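Kinmont household handling project
Progress report to Fineo, second period
Prepared by Kaede Arai, March 2, 2022

1. Where we are

The second collection period is finished. We planned for 12 sites and visited 12, although the last two were shorter visits than we wanted. The keys task, which was added to the work plan in October at your request, is now part of the normal routine at every site and makes up 211 of the accepted episodes. Drawers and cups carry on as before and are covered in the separate sheet.

An episode in this report means one attempt from start to finish by one operator, with all camera streams and joint readings saved. An episode is accepted when a second person has watched it through and the streams line up in time. Failed grasps are kept if the recording itself is sound. They are labelled as failures and are not counted in the 211.

2. Keys task

The task has two halves. In the first, the bunch hangs from a small hook on an upright board and the arm has to come up to it from below. In the second, the bunch lies on a low seat or stool and has to be picked up from there. Operators are asked to vary the approach angle and the starting pose, and to swap hands where the layout allows it. The printed markers are taped to the board at each site and their positions measured again, as we found in the first period that moving the board even slightly made the old measurements useless.

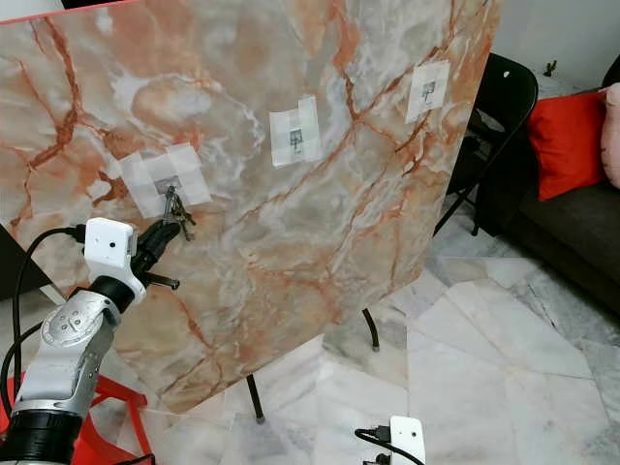 Roald Söderlund asked, on reading the draft, whether the hook half is worth the time it takes. His view was that a hanging bunch swings after the first touch, that operators then wait for it to settle, and that the learner will pick up the waiting along with everything else. He would sooner see the hours go into more sites.

We have talked this over and propose to keep the hook half but change the instruction. Operators will no longer wait. If the bunch moves they carry on, and if they miss, the episode is closed and labelled. Hideaki Shibata has also trimmed the long pauses from 23 existing episodes so that the two versions can be compared in training. The result will be in the next report.

The stool half has gone more smoothly. The main difficulty is how the keys land. A bunch that fans out flat gives the fingers very little to close on, and operators tend to go for the ring every time because it is easiest. We now ask for a named key or the ring, chosen by the recording software before the episode starts.
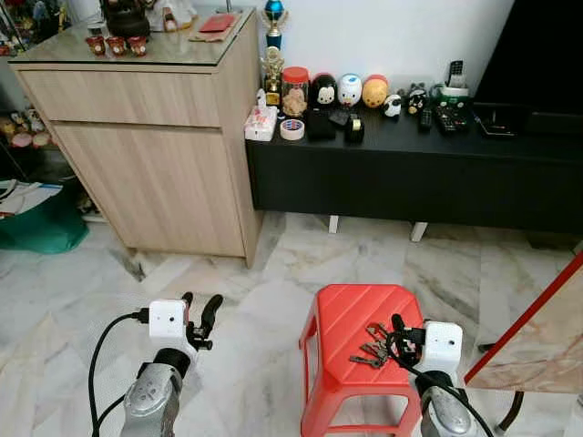

Spreading the choice in this way slowed people down for the first few days. Speeds have since recovered for everyone except the newest operator, who joined late in the period.

3. Problems

Cable wear at the wrist cost us two collection days. Diten supplied replacements under the existing agreement and there was no charge to the project.

Polished floors and glossy boards give strong reflections in the lower camera at certain hours. We have moved the start time at the affected sites and have not changed the exposure settings, so the earlier data stays comparable.

4. Next period

Noboru Oshima takes over site bookings. We ask for your agreement to the new instruction for the hook half before the next visit. The budget is unchanged.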